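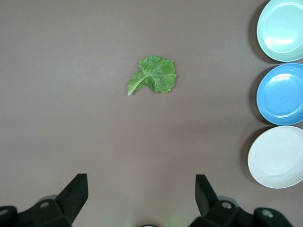 Progress report to Fleltance
Salad and plating module, Makhubela kitchen skills course
Submitted by Sibusiso Swanepoel, Apr 9, 2021

Summary

The module is running and the money is being spent as agreed. Whether it is teaching what the proposal said it would teach is a separate matter, and I don't think the numbers so far settle it.

What was done

We have held 28 sessions in the teaching room since October. The plain gray table is in use for all of the plating work. The round plastic plates are set out along one side, mint green, blue and off-white, and the learner begins with a single lettuce leaf before moving on to a full salad. Ceramic plates were in the original plan. They were dropped after the Prellov quote came in, and I have not seen any sign that learners do worse on plastic.

The color system is another story. The proposal claimed that giving each plate a color would help learners remember which course goes where. I went along with it. Learners do pick the right plate when the trainer calls out a color, but that only shows they know their colors. When the trainer names the course and leaves the color out, results are mixed, and the session notes are too thin to say more than that.

Spending

Produce has cost $667 to date. Green-leaf lettuce is the largest line, and I would like to see it come down. Leaves are being thrown out after one exercise when they could go through two or three. I raised this with the trainers and was told that a tired leaf makes for poor practice. Maybe so. Nobody has tried it side by side.

Results

The completion figure is 80 percent, and it will look good in your annual summary. Please read it with care. It counts anyone who stayed to the end of the last session, with no check on what they could do by then. Of the learners who finished, 7 agreed to come back for a repeat of the plating exercise. Those were the keen ones, so I would not lean on their scores either.

Dratodeo has offered to supply a scoring sheet. The version I was shown gives points for "presence" and "confidence on the plate." I could not get two trainers to agree on what those meant, and I have asked for a simpler one covering portion, placement and a clean rim.

Next period

We will drop the color calls from half the sessions and compare. Lettuce orders will be cut and the leaves reused within a session. Completion will be recorded separately from a short practical check, done by a trainer who did not teach the group.

I am not asking for more money at this stage. The request for a second table, which appeared in the last draft budget, is withdrawn until the comparison has been done.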